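ACTA DE LA REUNIÓN DE SEGUIMIENTO DE INCIDENCIAS

Fecha: miércoles 12 de agosto
Lugar: sala pequeña de Nivemero, segunda planta
Asistentes: las personas del turno de recogida, la responsable de mantenimiento y la representante de Hidalmont (por teléfono)
Excusa su ausencia: el técnico de Lacroix

1. Aprobación del acta anterior

Se aprueba con una corrección: donde decía "pinza izquierda" debe decir "pinza derecha".

2. Fallo de apertura en las pinzas de mano

Mantenimiento informa de que en 6 sesiones los dedos quedaron cerrados después de soltar el gatillo. El registro seguía marcando apertura completa, y por este motivo el fallo no se detectó hasta la revisión de los datos. De las 600 grabaciones del lote, 50 quedan apartadas hasta nueva decisión.

El trabajo afectado es el de ropa y telas en dormitorio, con la pinza de dedos amarillos.

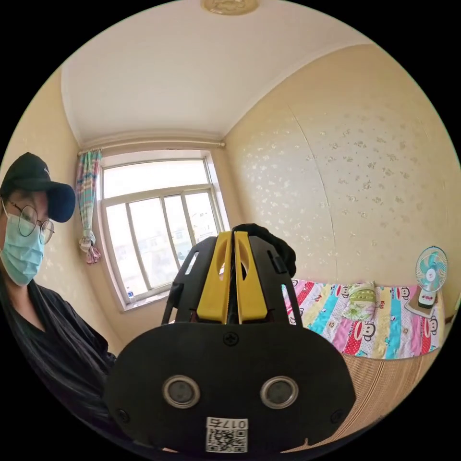 Se discute la causa. Mantenimiento piensa que el muelle de retorno pierde fuerza con el uso continuo. El turno de recogida opina que también influyen las fibras que entran en la guía - en dos unidades se encontró pelusa al desmontar. Hidalmont pregunta si el fallo puede venir del programa Vulance y se le contesta que no hay indicios, porque el dedo tampoco se abría con el programa apagado.

No se llega a una conclusión única. Se acuerda desmontar 2 unidades más y comparar los muelles con uno nuevo.

3. Pellizco en un dedo

En una de las sesiones con fallo, la operadora intentó separar los dedos de la pinza con su mano libre y el mecanismo se soltó de golpe. Sufrió un pellizco leve en el índice, sin herida. No lo comunicó el mismo día, porque entendía que solamente los cortes se deben comunicar. Se reconoce que la hoja de instrucciones no está clara en este punto y que el error es de redacción, no de la persona.

El turno de recogida recuerda que, al trabajar con prendas, la mano está muchas veces muy cerca de los dedos de la pinza.
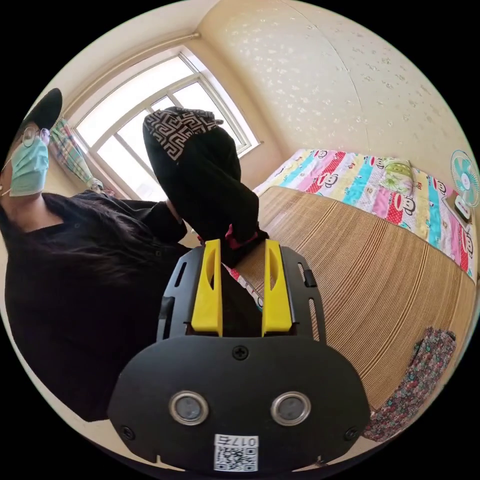

Nivemero - Equipo de Recogida de Datos y Seguridad

Se acuerda lo siguiente:

- Si la pinza no se abre, se para la grabación y se deja la herramienta sobre una superficie plana. No se tira de los dedos ni de la tela.
- Todo pellizco o golpe se comunica el mismo día, también si no deja marca.
- Antes de cada sesión se abre y se cierra la pinza en vacío y se anota el resultado en la hoja.

Queda pendiente decidir si se usa guante fino. Una parte de los asistentes dice que con guante se pierde el tacto de la tela, y se prefiere probar antes de imponerlo.

4. Repuestos

Lacroix ha comunicado por correo que los muelles reforzados no llegarán antes de diciembre. Mientras tanto, se limpiarán las guías al final de cada turno. Hidalmont pide que las unidades ya desmontadas no vuelvan al trabajo sin firma de mantenimiento. Se acepta.

5. Ruegos y preguntas

Se pide que las etiquetas de las pinzas se limpien con paño seco, porque el alcohol borra el número. Se pregunta también por las grabaciones apartadas: Hidalmont las revisará y enviará la lista de las que se pueden recuperar.

La fecha de la próxima reunión se avisará por correo.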